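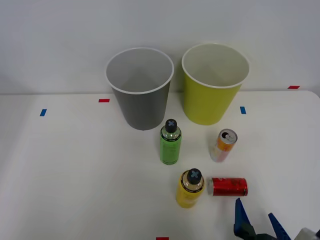 *Figure 4. Sorting table with cups, bottles and cans set out, gripper open at the near edge.*

## 3.2 Laying out the table for a Binemow trial

These steps cover the mixed-object layout used in the language-conditioned sorting study. Arm homing is in section 2.

1. Wipe the table and check that the red and blue tape marks are flat. Replace any that have lifted, keeping the same colour.
2. Stand both paper cups near the back edge, open end up: grey on the left, yellow-green on the right.
3. Place the green bottle in front of the cups and the yellow bottle closer to the arm. Caps stay on.
4. Stand one can upright. Lay the red can on its side, parallel to the front edge.
5. Open the gripper fully and confirm that neither finger is touching an object.
6. Load the instruction list and enter the layout number in the Flakex log.

**Note:** The lying can is the hard case. In the March runs, the baseline policy failed on it in 16 of 161 trials, mostly by closing too early. Record its orientation every time, even if it looks unchanged.

**Caution:** Keep hands off the table once the arm is enabled. Use the stop button before straightening a fallen object, then restart the trial under a new number.

Don't reuse trial numbers. Layouts up to 386 are in the archive; ask Reshma Mkhize for access.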